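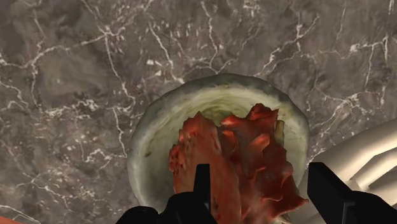 Do I need to own an arm before I start on the software side? You can do the first few months of work with a laptop and a simulator, and for most people at the shop that is the cheaper way to find out whether they like it.

Yu-na Moon has been building a two-finger gripper arm at the back bench since April. She calls the project Tukden. The arm is a kit called the Larnis, bought secondhand with one bad shoulder joint, and while she waited for the replacement gearbox she moved the whole job into simulation. She now does most of her testing there and only powers up the real arm when something has worked on screen first.

The task she picked is plain pick and place. An object sits in a bowl on a counter, the gripper comes in, closes on it, and sets it down somewhere else. A bowl is harder than a flat table. The rim gets in the way of the fingers, and a part that slides down the inside wall ends up at an angle the planner didn't ask for. Her round bowl in the simulator is a low-detail mesh, and she left it that way to keep the contact math fast.

For objects she uses scanned models, and she goes looking for the ugly ones. A cube or a can tells you very little. The lumpy red model on her screen lately has ridges, points and hollows all over it, and there are very few places where two flat fingertips can get a clean hold. Yu-na's first grasp planner treated every object as a box and aimed for the middle of it. That was fine on smooth shapes. On the rough ones the fingertips touched a ridge on one side and a hollow on the other, and the object turned as soon as the arm lifted.

Her current version samples contact points from the mesh and scores each pair by how closely the two surfaces face each other. She ran it 1075 times over one long evening, changing the start position each time, and saved the failures in a separate folder. Most came down to one of two causes. Either the fingers hit the rim on the way in, or the grasp was good but too close to one end of the object, so the weight swung it loose.

The rim problem was the easier fix. She added a short vertical approach before the fingers close and raised the clearance by 8 millimeters. The second problem is still open. She has tried adding a penalty for distance from the center of mass, and it helps, but it also throws out some holds that work well.

A few notes for anyone who wants to try the same thing:

The simulator will run on the older desktop by the window. Close the slicer first, as both want all the memory.

Collision shapes matter more than textures. A rough object looks great with a full texture on it, but what the gripper feels is the simplified shape underneath. If the fingers stop short of the surface or sink into it, check the collision mesh before you touch the planner. Yu-na lost a weekend to this.

Set friction lower than you think is right. Printed fingertips on a real arm slip a lot more than the default values suggest.

Keep the surroundings busy. She uses a veined dark marble texture for the counter and leaves other objects lying near the bowl, so that anything the camera code learns has to cope with clutter.

On the hardware side, the new gearbox is in and the shoulder no longer clicks. The wrist cable still needs a strain relief, and the control board (a Surnex, the 7-channel one) is mounted on a scrap of plywood until the printed case is done. The first set of fingers came out 4 millimeters too wide at the base and fouled the palm. The second set fits.

Woo, the little supply counter next door, has agreed to order the silicone pads for the fingertips along with our usual filament. If you want a pair for your own project, put your name on the sheet by the printers before the order goes in.

Yu-na is at the back bench most evenings after 7 and is happy to share the object files and the planner code. Please ask before moving the arm, even when it is switched off — the shoulder has to be parked by hand and the home position is easy to lose.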